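Julho, perto da meia-noite

Comecei a arrumar o quarto às quatro da tarde com a convicção de quem vai demorar uma hora. Jantei às dez, de pé, e ainda havia meias em cima da secretária.

O pretexto foi a visita da Lorraine Baxter, que chega amanhã com uma mala e, segundo a mensagem, "sem exigências nenhumas". Conheço a Lorraine desde os tempos da Prernitz e sei o que isto quer dizer. Quer dizer que vai passar o dedo pela prateleira quando eu for fazer café.

Comecei pela estante, o que foi um erro, porque na estante há livros. Abri um para ver se era para dar e li 40 páginas sentada no chão, encostada ao radiador, com uma perna dormente. Não era para dar. Depois encontrei o manual de instruções do aspirador Flomach, que avariou há dois invernos e foi para o lixo sem o manual. Estive a folheá-lo com certa ternura. Tem um capítulo inteiro sobre escadas. Eu nunca tive escadas.

A gaveta de baixo levou a tarde quase toda. Saíram de lá carregadores de telefones que já não existem, uma vela de aniversário em forma de 2, um postal de Wadham que nunca cheguei a enviar (à Mitsuko Tamura, a dizer que ia escrever mais vezes) e uma chave. A chave voltou para a gaveta. Toda a gente que conheço tem uma chave dessas e ninguém tem coragem.

Lá pelas sete cheguei à cama, ou melhor, às imediações da cama, que é onde se concentra a minha vida alimentar. Eu, que digo às pessoas que não petisco. O que digo é verdade à mesa. No quarto vigora outra legislação. Levantei a almofada e fiquei a olhar para aquilo como um inspector das finanças olha para uma caixa de sapatos cheia de recibos.

Há que reconhecer que as embalagens são muito mais bonitas do que o que trazem dentro. Passei um bocado a virar uma delas para lhe ler as letras, que anunciam 38 países, isso percebi pelo número e pelo carácter que o Mingxuan Qian me ensinou no ano passado, à mesa do Hamel, escrevendo-o com molho de soja na borda do prato. Trinta e oito países! Eu estive em seis, e num deles só mudei de avião. Uma coisa que se come em três dentadas viajou mais do que eu, no papel pelo menos, e acabou no mesmo sítio que o resto. 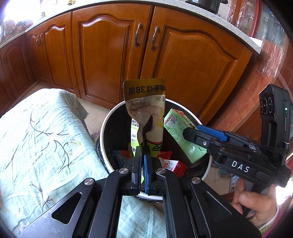 O Zihan Yin, a quem contei tudo isto por telefone, fez saber que eu estava a cometer um crime: pacote forrado a prata não se deita junto com cartão, o pacote de sumo vai para outro lado, e um saco preto onde cai tudo ao molho é, nas palavras dele, uma confissão assinada. Perguntei-lhe quantos caixotes tem em casa. Tem quatro. Perguntei-lhe se cabiam no quarto. Disse que quem come no quarto devia ter pensado nisso antes.

Desliguei e fui separar. Não por convicção, que fique escrito, mas por ter ficado sem argumentos, coisa que me acontece muito com o Zihan. O pacote de sumo verde-claro saiu primeiro, era o mais à mão, e pingou-me no pulso. A caixa vermelha e branca foi para o cartão, depois de espalmada com um prazer que me surpreendeu. Fiquei de cócoras a decidir o destino de cada papelinho e pensei que nem para comprar este apartamento hesitei tanto.

Quanto aos invólucros prateados, passei 20 minutos à procura da regra no site da câmara. O site tem uma fotografia de uma família muito contente ao pé de um ecoponto e uma lista por ordem alfabética, na qual consta "acordeão" mas não consta "aperitivo". Acabei por telefonar outra vez ao Zihan, que atendeu à primeira, o que me leva a crer que estava à espera.

Plástico e metal, disse ele. E que limpasse as migalhas.

Limpei as migalhas.

O Nikau Quinlan passou por cá às nove para devolver a escada de mão, encontrou-me sentada entre três sacos e perguntou se me ia mudar. Disse-lhe que vinha uma visita. Ele olhou para os sacos, olhou para a cama e disse que a visita devia ser muito importante. Ofereci-lhe bolachas do último pacote por abrir, ele comeu duas e deixou o pacote em cima da colcha verde que eu tinha acabado de esticar. Dei por mim a acabá-lo depois de ele sair, encostada à almofada. Migalhas, evidentemente.

Estado actual: a estante está na mesma, mas por ordem de altura. A gaveta fecha. Há um saco preto novo no caixote, com a dobra bem feita por fora do aro branco, e não tenciono pôr lá nada até a Lorraine ver. A roupa que estava na cadeira está no armário, no sentido em que a porta do armário se encontra fechada e convém não a abrir de repente.

Falta o chão debaixo da cama. Espreitei com a lanterna do telefone e vi uma coisa com brilho, lá ao fundo, junto ao rodapé. Prateada. Empurrei o tapete um bocadinho para a frente e vim lavar os dentes.

O comboio dela chega às onze. Comprar leite.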